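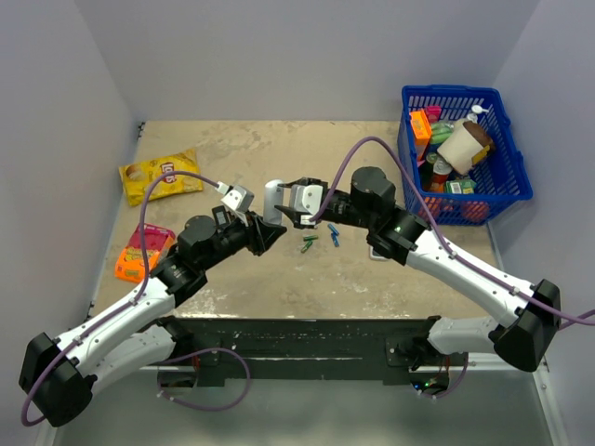
Leave the chips until the very end, one reader wrote in after I mentioned snack baskets last week, or you'll be handing somebody a bag of crumbs with a ribbon on it. Point taken! I've crushed plenty of chips under a can of something in my time, and I suspect a lot of you have too, judging by how many notes came in on the same subject.

So, the news, for those of you who skipped down looking for it. The Ziltavmont snack basket drive is back for a second year, packing starts February 21, 2018, and the drop-off point has moved. It's now the side room at Skoltier Hall (the one with the double doors, past the coat hooks) and no longer the back of the Kikuchi grocery, where we all spent last winter squeezing past the freezer with our arms full. Kikuchi is still collecting, so if you shop there anyway, the bin is by the registers and you can drop things in on your way out.

Last year the drive sent out 236 baskets to people stuck at home through the cold months, plus the night shifts at the clinic and the bus garage. This year the list is longer, and the target for donated items is 934. That's an odd number to aim for, I know. I asked where it came from and was told it's what the list adds up to once you allow for the extra-large baskets going to the garage, and I'm happy to leave it there.

What goes in? Mostly what you'd want yourself on a gray afternoon. Chips are always welcome, and a yellow bag of Lay's on the table makes me hungry every single time. Boxed things are great: crackers, cookies, tea, anything flat that can stand up along the side of a basket. Bright packaging is a plus as far as I'm concerned. A bit of orange and pink peeking over the rim does more for a basket than any bow I've ever tied, though I should say my bows are terrible.

Please don't bring anything that needs a fridge, and nothing homemade this time around. I'm sorry about that second one (last year's gingerbread was wonderful) but the clinic can only take sealed packages with the label still on, and it's simpler to have the same rule for everybody. Check your dates, too. Anything that expires before the end of May goes into a separate pile and gets used up first, so you can still bring it, just say so when you hand it over.

The packing itself is the fun part, and you can come for as little as half an hour. I went to three evenings last year and got oddly attached to it. You start with whatever is tall and narrow and stand it up in the middle, then you work outward with the boxes, and then you fill in the gaps with the small stuff. Chips go on top. I had been doing chips first, as padding, which seemed clever to me until somebody picked up one of my baskets and it crunched. A few readers swear by a folded dish towel at the bottom to stop everything sliding around, and if you have clean ones to spare we'll take them.

Nelto, the hardware place on the corner, has offered baskets at cost, and there's a stack of them at the hall already. You're welcome to bring your own as well. Blue, brown, wicker, plastic, whatever you have sitting in the closet, as long as the handles hold. Mine has held yarn, then cat toys, then nothing at all for a year and a half, so off it goes. If you'd like yours back, put your name and phone number on a piece of tape underneath. We did lose track of 38 of them last time, and a few people were understandably annoyed.

One change I really like is that the tables will be kept for one kind of thing each. Last year it was all in one heap, and you'd be digging under cookies for a tea tin while the person next to you was digging under tea tins for cookies. It's going to be bags on one side and boxes on the other, with the odd-shaped items in between, and a clear stretch in front of you to pack on. Bring anything you like for the odd-shaped section! Somebody asked me whether puzzle books count as a snack. They don't, but bring them anyway, there's always a gap along the side where one fits.

The doors at Skoltier Hall open at 4 each afternoon and stay open until the soup kitchen next door needs the parking lot, so early evening is the sensible time to come if you're driving. There are carts for heavy boxes just inside the entrance. Packing runs for two weeks, with deliveries going out as the baskets are finished.

I'll be there most days, probably retying somebody's ribbon and making it worse. If you have a packing trick I haven't heard, send it in and I'll print the good ones next week. The dish towel people and the tissue paper people are already arguing in my inbox, and I'd love to hear from anyone who has tried both.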